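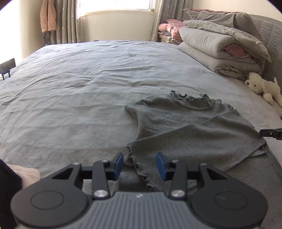 Brumasville, May

Part 3: Packing the case and setting the lock

OK, you've read the bit about the wheels and you've (hopefully!) peeled the plastic off the handle. Now we get to pack. I've been living out of my Trundis for most of the spring, so these steps are the ones I follow myself, with a few things I wish the folded sheet in the box had mentioned.

1. Lay the case flat with the zipper side up and open it all the way. The bed is the best place if you have the room. If you use the floor, put a towel under it, as the corner bumpers pick up every bit of grit.

2. Set your lock code before anything goes in. The factory code is 000. Push the tiny reset button with a pen until it clicks, turn the dials to your own three digits, then slide the latch toward the handle. The button pops back out.

Caution: try the new code twice with the case OPEN. I skipped this once and spent a very long evening on the phone with Maysoun Semaan at the Mkhize repair counter, who was a lot more patient than I deserved.

3. Unclip both straps and tuck them over the sides. They love to hide under your clothes, and then you have to dig for them.

4. Shoes and heavy stuff go at the wheel end. Fill the shoes with socks – it's the oldest trick there is and I still forget it half the time.

5. Roll the soft things, fold the stiff things. Shirts with collars go on top, buttons facing down, with the collars pointing in opposite directions so the pile stays level.

6. Clip the straps and pull until they're snug. Stop there. If you yank, the buckle teeth wear down (page 17 has the part number for new ones).

Note: the divider panel has a zip pocket that looks bigger than it is. A paperback fits, a hardcover doesn't.

7. Close the lid and run both zippers to the lock. If they need force, take something out. My own case has done more than 270 nights away on the original zippers, and I put that down to leaving one sweater at home.

If you bought the Dralanum liner as well, it goes in between steps 3 and 4, shiny side down. The snaps are stiff at first but loosen up after a trip or two.

Next up is the expander panel, and that one has its own zipper, so don't open it yet!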